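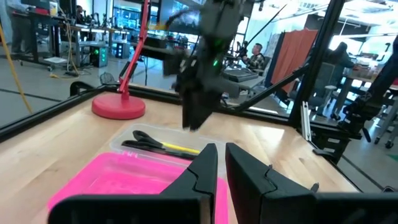

Skanent Brings the Small-Tool Box to the Table With Senon, and Invites the Neighborhood to Come and Tidy

FOR IMMEDIATE RELEASE
20 March 2018

Skanent, the family-owned maker of storage goods for home workshops and craft rooms, is very happy to announce Senon, a shallow clear box with rounded corners and a cheerful pink clasp, made for the handful of tools that people reach for every day and then cannot find again when the next job comes along. Senon goes on sale this spring through the company's own shop and through hardware and craft stores that already carry the Skanent range.

Anyone who has ever tipped out a kitchen drawer looking for one small screwdriver will know the kind of trouble Senon was made for. Big toolboxes are wonderful things and we sell plenty of them, but they tend to live in the garage, and the little jobs tend to happen at the table: a loose handle, a battery cover, a toy that has come apart at the seam, a pair of glasses with a wobbly arm. The tools for those jobs get put down wherever the job was finished. Before long there is a pair of pliers in with the spoons.

Senon is low enough that nothing gets buried in it. Long, thin tools lie flat along the bottom, side by side, and because the box is clear you can tell what is in it from your chair without lifting a thing. The bright pink was a choice we argued over for most of February (a gray version was made, and a rather nice dark green), and in the end the pink won because it was the easiest to spot on a wooden table among everything else that collects there.

"I grew up with a father who kept his good tools in a cookie tin, and I can still hear the racket it made when he went digging for something," said Purificación Alcaraz, who heads product design at Skanent. "What I wanted was a box you could leave out on the table while you work and not feel you had to apologize for it when somebody comes by for coffee. You put the tool back in the box while your hand is still on it, and then it is there tomorrow. I am not a naturally tidy person, I should say, so if it works for me I have high hopes for everyone else!"

Built Around How People Really Work

Before settling on the shape, Skanent asked its customers to write in and tell us about the place where they mend and make things at home. We received 1,658 replies, many of them several pages long and quite a few with drawings, and we read every one with great pleasure. People wrote about card tables, ironing boards, a door laid over a pair of sawhorses, and one much-loved piano lid. The request that came up again and again was for something low and see-through that would take long tools without a fight.

A good many of those letters also mentioned light. We do not make lamps and have no plans to, but we will gladly pass along the advice our customers gave us: set the lamp to the side and toward the rear of the table, away from your working hand, and keep the front clear for whatever you are fixing. A pale wooden top is a pleasure to work on too, though small screws have a way of finding the seams between the planks, so a rimmed tray or an old saucer kept close at hand will save you some crawling about on the floor.

Table Sessions at Nieto

To celebrate the new box, Skanent is joining with Nieto, the neighborhood mending shop, for a series of free table sessions. Each one lasts 60 minutes and starts the same way, with everybody emptying out the bag or drawer they have brought from home. We sort the tools together, talk over what is worth keeping, and wipe down whatever has gone sticky. Whatever you use most goes in the box, and the rest can go home in the bag it came in or into the swap basket by the door.

There are 54 places in all across the series, and every guest will take home a Senon box. Children are welcome with a grown-up. Please bring no more than 2 bags of tools per household, as the tables fill up faster than you might think, and please leave power tools at home. Coffee and lemonade will be served, and the Nieto staff have kindly promised to bake.

Places can be reserved in person at the Nieto counter or through the sign-up page on the Skanent website. If the sessions fill up, we will keep a waiting list and do our best to add more in the fall.

Also in the Range

Senon joins Sandero, the deeper Skanent box for paints, glues, and balls of string, which many of our longtime customers already own. The two boxes share the same footprint, so a Senon will sit neatly on top of a Sandero on a shelf or in a cupboard.

About Skanent

Skanent designs storage for people who fix, sew, glue, and build at home. The company answers all of its own mail and is always glad to receive pictures of customers' worktables, tidy or otherwise.

Press contact: Purificación Alcaraz, Skanent. Sample boxes are available to reviewers on request.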